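**Emley sets January order for hand-held grippers**

Sep 24, 2024

Emley will buy 16 hand-held two-finger grippers for its produce handling program, with delivery planned for January. The order was approved at this week's equipment review and replaces an earlier plan to lease.

Each unit is budgeted at $738, excluding fingertip pads and fasteners. Pads are treated as consumables and carried on a separate line, with up to 65 pairs allowed for the first year. Touran Mirzaei, who prepared the budget, set the pad figure from wear records kept over the summer.

Two suppliers quoted. Venetti offered a lower unit price but a longer lead time on spare linkage arms. Mirum quoted stock parts and was selected. Payment is split between order and acceptance.

Acceptance testing will be run by Arash Ansari. It covers jaw travel, pivot play and pad adhesion, followed by picking trials with mixed fruit on a cloth-covered surface. Units that fail go back to Mirum within 10 working days.

Fixed arms are not part of this order. Kgomotso Van der Merwe said a request for those would depend on floor space and power, both still being surveyed. Bench fixtures and storage cases will come out of the existing tooling budget. 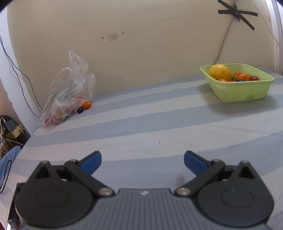
*Two-finger gripper with blue fingertip pads, jaws open, and a basket of mixed produce at right.*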